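Nuria Mateos had the bathroom to herself by nine. Her aunt Milagros had rented the place in Tandwood for thirty years, and the keys were due back at noon on 16 February 2019.

The bedrooms were done. The kitchen was done, apart from a drawer of string and batteries that she had tipped into a box without sorting. She had left the white things for last because they showed everything.

She wiped the long curve first, then the flat part under it, and went over both again with a dry towel. Her aunt used to do it the other way around. They had argued about that once, in September, on the phone, and it had gone on until one of them had to get the door.
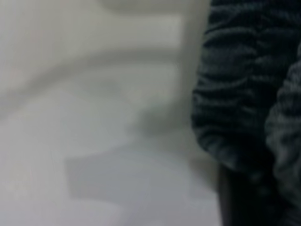

White on white, with something dark and ribbed at the side.

At eleven Laurinda Teixeira came up from the second floor with coffee and an envelope. "She lent me 100 dollars when my car died," she said. "I kept meaning to."

"She never mentioned it."

"No. She wouldn't have."

Nuria put the envelope in her coat. They drank the coffee standing in the hall - the chairs had gone to Trivbridge the day before - and talked about the parking.

Then Laurinda went back down, and Nuria rinsed out the cloth, hung it over the tap and went to look for the second key.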